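Home | Projects | Grants | News | Contact

Brimell Community Kitchen – progress report to the Chiu Fund

Friday, October 28, 2022
From: Pei-shan Pan, project lead
Copy: Fung-ping Leung

Sorry this is brief, we are in the middle of the half-term lunches and I am writing it between deliveries. Full accounts to follow with the year-end return.

Where we are

Lunch club running since June. Two sittings on Tuesdays, one on Thursdays. Thursday is full most weeks, Tuesday second sitting still patchy – the bus change did not help and people from the Rivilora estate now have a long wait for the one home. We have moved the start back by a quarter of an hour to match the timetable. Early days but the last two weeks were better.

400 meals served up to the end of last week. That is hot lunches only, not the soup people take home in tubs, which we didn't log properly until September. We do now.

The cookery course finished its first run. 9 people started, seven finished. One moved away, one got a job with shifts that clashed (good news for her, obviously). Those who finished have their food hygiene certificates and two of them now help with Thursday prep. Second course is advertised and has a short waiting list.

Kitchen works

Mostly done. New extractor in and signed off. Second sink is plumbed but the splashback is waiting on the tiler, who has let us down twice. The floor by the back door was worse than the survey said, boards rotten right up to the step, so that came out and was relaid. It took most of the contingency. Fung-ping has the invoices if you want them sooner than the year-end.

The oven from Titorer arrived late and with a dented side panel. Works fine. They offered a part refund or a replacement in the new year and we took the refund, we couldn't be without it over winter. The money has gone back into the equipment line.

Small items budget all spent apart from trays. Crockery came from donations in the end, so nothing matches and we saved a fair bit. Plates, bowls, mugs, all sorts. What we saved went on decent knives and a bigger stock pot.

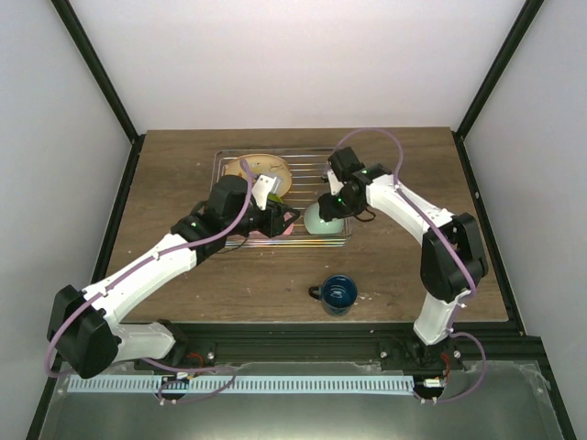

Spending against budget

Equipment – slightly under, because of the oven refund.
Building works – over on the floor, covered by contingency as agreed with you on the phone.
Food – over. Oil and flour have gone up every month and so has butter, we've switched to marge for most of the baking. The menu has changed too, more pulses, less chicken. Some grumbling, then the dal went down very well and is now asked for.
Course costs – on budget.
Travel – under. Hardly anyone claims, even when we push the form at them. I'd like to talk about using some of this line for a minibus on the second Tuesday sitting, see below.

Energy is the worry. Our fixed rate ends this winter and the quote for the new one is a big jump. The hall has agreed to split the heating with us on days when both sides are in use, but we have nothing in writing yet. Chasing.

What hasn't gone well

The evening supper did not take off. We tried it for five weeks, never more than a handful came and it was dark by the end. Stopped it. Might try again in spring with a earlier start.

Recording is still weaker than it should be. We ask people to sign in but at the door it gets busy and the sheet gets missed. Have put the sheet on the tables instead and someone goes round with a pen once everyone is eating. Much better numbers already, though it does mean the summer figures are probabley low.

Next three months

– Splashback finished and final building sign-off
– Second cookery course, same length, new slot in the mornings so parents can come
– Christmas lunch, 40 places, two sittings if the demand is there
– Heating agreement with the hall in writing
– Trial a minibus from Rivilora for four Tuesdays

What we need from you

A yes or no on moving the travel underspend to the minibus trial. Ideally by the middle of next month as the hire firm wants notice. Also whether you want the visit before or after Christmas – Thursday is the best day to see it going, come hungry.

Any questions, ring me rather than email this week.

Pei-shan

7 shares | 2 comments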